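Peppers: buying, keeping, cutting, roasting and pickling
Updated June 17, 2023

I love peppers and I get through a silly number of them, so this page has grown and grown. It began as a note on the inside of a cupboard door (how long do they keep, which shelf, can I freeze them) and I've been adding to it ever since. Dip in wherever you like. The pickle is near the bottom, and if you only read one bit, read that!

Choosing them

Pick the pepper up. A good one feels heavier than it looks, and the skin is tight and shiny with no give when you press it near the stalk. Wrinkles mean it has been sitting about for a while. That's no disaster if it's going in a stew tonight, but it won't be much fun raw. Look at the stalk as well: green and firm is lovely, brown and shrivelled is old, and anything furry goes back on the pile.

Green peppers are mostly the same thing as red ones, picked before they ripen. That's why they taste sharper and a bit grassy, and why they usually cost less. Use green where you want that edge (on a pizza, in a chilli, fried with onions under a couple of eggs) and red, orange or yellow where you want sweetness.

For stuffing, shape matters far more than colour. You want a squarish one that stands up by itself. Try it on the shop's counter if they'll let you - mine are used to me by now.

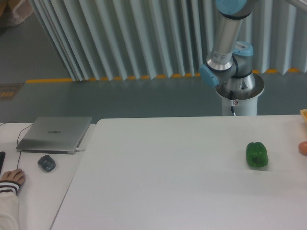

Glossy, blocky and standing up straight: the shape to look for when stuffing.

You may have heard that peppers with four bumps on the bottom are female and sweeter, and the ones with three are male and better for cooking. Lovely story, and Janka Slanina at the Tandale market still tells it to anyone who stops at her stall, but there's nothing in it. The bumps are down to variety and how the plant grew. The four-bump ones do tend to balance better, I'll give her that.

Keeping them

Whole peppers go in the salad drawer, dry and unwashed. Wash them when you're ready to use them, because water sitting round the stalk is where the mould starts. If they came in a plastic bag, open it, or tip them into a paper one. Mine stay crisp for a good week like that, green ones longer.

Cut peppers want a lidded box with a piece of kitchen paper in the bottom. Change the paper if it gets soggy. Two or three days is fine for salads, and after that I move them along to the frying pan.

Don't store them next to apples or bananas, which hurry everything along. And don't put them at the very back of the fridge if yours runs cold like my old Esteck does. A pepper that has half frozen against the back wall goes glassy and limp, and there's no bringing it back.

Cutting without the mess

There are two ways I like, and which one I use depends on what I'm making.

For strips and dice, stand the pepper on its end and slice down the sides, following the dips, so that each wall comes away as a flat piece. You're left holding the stalk with the core and nearly all the seeds still attached. Straight in the compost! Lay each wall skin side down before you slice it further. The knife bites into the soft inside easily and skids on the skin, so this is safer too, particularly if your knives are as neglected as mine were.

For rings, or for stuffing, cut a circle round the stalk with a small knife, twist, and pull. Knock the pepper upside down against your palm to shift the loose seeds, then run a teaspoon round the pale ribs. 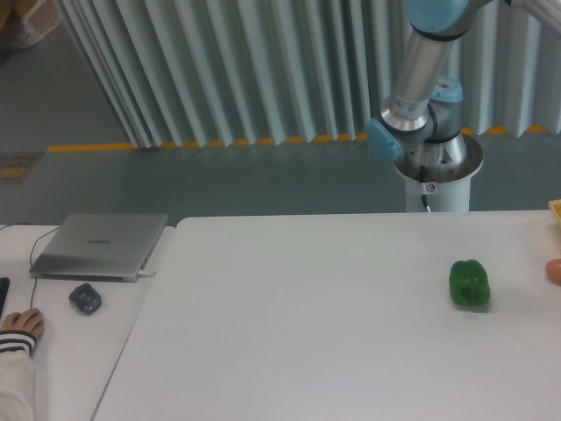 Doing a big batch is another thing altogether, and it pays to spread out. In late summer, when the crates are cheap, I give up on the worktop and clear a table, the bigger the better. A large white one like this would be a treat, as stray seeds are so pale that I go looking for them on my scrubbed pine and miss half, but any juice or grit shows up on white at once and gets wiped away. Lay an old tablecloth or some newspaper over anything that stains. Whole peppers at one end, board in the middle, a tray for the cut ones at the other, and a bowl for scraps on a chair by your knee. Put the radio on and it flies by.

Roasting and skinning

If you've only had peppers raw, please roast some! The flavour goes deep and sweet and a bit smoky, and they turn so soft you could spread them.

Heat the oven as high as it will go. Put the peppers on a tray, whole, no oil, and turn them every so often until they're black in patches all over and starting to sag. You can do it over a gas flame with long tongs if you're only making one or two. Either way, the trick comes afterwards: drop them in a bowl, put a plate on top and leave them to steam. I set the timer for 17 minutes, which was a slip of the thumb the first time and worked so well that I've stuck with it. The skins slide off in big sheets.

Don't rinse them under the tap, however tempting it is. You wash off all the good juice. Dip your fingers in a bowl of water as you go, and strain whatever collects in the bottom of the peppers' bowl. It's gorgeous in a salad dressing, or stirred into rice.

Red ones are best for roasting, to my mind. Green ones skin perfectly well but stay a touch bitter, so I mix them half and half with red and add a few drops of vinegar.

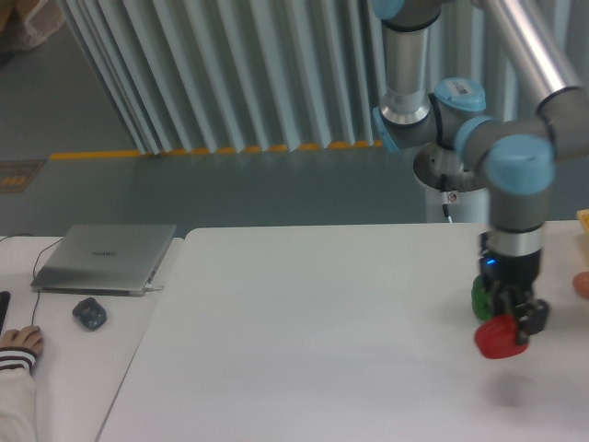 Eat roasted peppers within three or four days, from the fridge. If you've covered them with oil, treat them just the same and don't leave the jar out on the side. Garlic and oil in a jar at room temperature can make people very ill indeed. For longer keeping, freeze them.

Freezing

So easy. Raw peppers don't need blanching. Slice or dice them, spread them on a tray in one layer, freeze until hard and then bag them up. They won't be crisp again once they've thawed, so keep them for cooking, and tip them into the pan still frozen. I do bags of 300 g, enough for one big pot of something, and write the colour on the front. You'd think you could see the colour through the bag. By December you can't.

Roasted ones freeze beautifully too. Lay the skinned strips flat between sheets of baking paper and you can peel off just what you need.

Romana's fridge pickle

This one came from my neighbour Romana Sýkora and I've given away more jars of it than I can remember. Crunchy, sweet, sharp, and wonderful with cheese on toast.

You need:
600 g mixed peppers, cut in strips
300 ml cider vinegar
300 ml water
100 g sugar
two teaspoons of fine salt
a bay leaf and a few peppercorns

Pack the peppers into clean jars that have been through a hot wash. Bring everything else to the boil in a pan, stir until the sugar has gone, and pour it over so that the strips are well covered. Lids on, leave to cool, then into the fridge. They're nice the next day and far nicer after three. Eat them up within the month, and use a clean fork each time.

Romana adds mustard seeds. Matúš Doležal, who got the recipe from me, puts in a slice of fresh ginger, and I was very rude about that until I tried it.

Odds and ends

Peppers soften a lot more slowly than onions look as if they do, so if a recipe says to put both in together, give the onions less attention and the peppers a head start of five minutes.

Skins that curl up in a stew and stick to your teeth: use a swivel peeler on the raw pepper first. Works best on the flat pieces, and only if the pepper is really firm.

Wobbly peppers for stuffing: shave the thinnest slice from the bottom, or stand them in a muffin tin. Don't cut right through or all your filling leaks.

Hot chillies on the same board: do the sweet peppers first, then the chillies, then wash the board and the knife with soap. And your hands, twice, before you go anywhere near your eyes.

Red stains from peppers in oil on a cotton apron: rub in washing-up liquid before any water gets near it, leave it for an hour, then wash as usual. A second go and a few hours on the line in full sun will shift what's left.

Next to be added: drying them on strings, as soon as I've had a batch that didn't go mouldy in the middle.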